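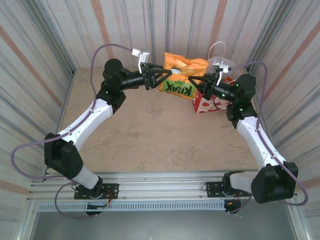

A snack bag at the left-hand gripper.

Best Before, and Before What?

The date printed on a packet of crisps is a statement about texture. It says that, if the seal has held and the packet has been kept somewhere cool and dry, the maker expects the contents to be crisp and the oil to taste fresh until that day. It makes no claim about safety. A use-by date on raw chicken is a different kind of statement, and eating the chicken after it is a poor idea. The two are printed in the same typeface, at the same size, usually in the same corner of the pack, and most households treat them as one thing.

My position is that best-before dates should come off any shelf-stable food with a realistic life of more than 17 weeks, and that a packing date should go in their place. I spent much of my working life in shelf-life testing, so I should set out how the numbers are made.

A testing laboratory stores sealed samples in cabinets at fixed temperature and humidity. At intervals, packs are withdrawn and measured for moisture, for peroxide value (an early sign of oil going off) and for flavour by a trained panel. When the panel can reliably tell the stored sample from a fresh one, the test has an end point. The maker then takes off a margin. Raimo Kuusisto, who ran the panel at Undell when I was there, used to point out that "different" was being written up as "worse", and that the tasters were never asked whether they would finish the bowl.

The margin is where the trouble lies. It covers hot lorries, thin film, weak seals and the reluctance of the brand manager to receive letters. In one December review of a salted corn snack, the measured end point and the printed date were so far apart that the printed date could have been defended on commercial grounds only. Stock was being thrown away by shops on the strength of it. We wrote this down. The date did not move.

There are three usual objections. The first is that shoppers want a date. They do, and a packing date is one. A person who knows that the crackers were packed in December can work out the rest by opening them. The second is that shops need something to rotate stock by. A packing date serves that purpose rather better, as it does not depend on each maker's private margin.

The third is stronger. Zainab Olaniyan, in her reply to an earlier version of this piece, argued that the burden would fall on people who cannot easily smell or taste, among them many older people. I accept the point for foods where staleness and spoilage can be confused. I don't accept it for dried pasta, salt, sugar, boiled sweets or fried snacks in a sealed bag, where the usual fault is that the product has gone soft or tastes faintly of old oil.

A trial at the Lorlow shops removed the date from 4 product lines and logged some 400 returns over its run. Hardly any concerned age. Most were for split seals, a fault that no printed date would have caught. It was a small trial with no proper control, and I would not rest the case on it.

Packing dates have faults of their own. They would need a plain format, with the month in words, and they would need to be legible, which the present dot-matrix codes on crinkled film often aren't. Those are printing problems and can be specified away.

Use-by dates should stay exactly as they are. They would also be taken more seriously if they were the only deadline in the kitchen.

April 29, 2026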